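Durnisik Hand Unit

The Durnisik Hand Unit is a hand-held gripper sold by Watia for recording demonstrations used to train robot arms. An operator carries the unit and works the fingers by hand while a camera on the body records the task. It is supplied as a kit with a charging dock, a carry case and a licence for the Jemal desktop software.

Development

The unit was designed by Gemechu Nigatu and Ramesh Srivastava at Watia's Sukside workshop. An early version used a tethered camera and was withdrawn after complaints about cable wear. The current version went on sale in May, initially to university laboratories, and was later offered for hire.

Design

The body is a white housing with the camera mounted so that the fingers stay in view throughout a recording. Square coded markers are carried on brackets near the fingers - the software reads these to work out how far the gripper is open. The kit weighs some 300 grams more than the tethered version, mainly on account of the larger battery. Recordings are stored on the unit and copied over when it is docked.

Use

Watia recommends that recordings be made in ordinary buildings as well as in laboratories, including corridors and lift lobbies. Plain walls and polished metal are listed in the manual as difficult surfaces for position tracking, and operators are told to move slowly near them.
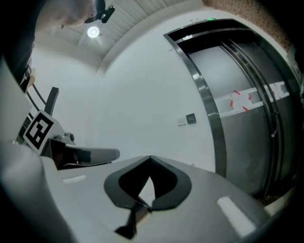

The gripper body and a coded marker, seen from the unit's own camera near a closed lift.

Hire and support

Hire is offered in blocks of 16 days, with two units per block as standard. Spare finger pads are sold separately. Version 13 of the Jemal software, dated 2026-02-27, added a warning for markers that are hidden or poorly lit. Files made with earlier versions can be opened but must be converted before editing.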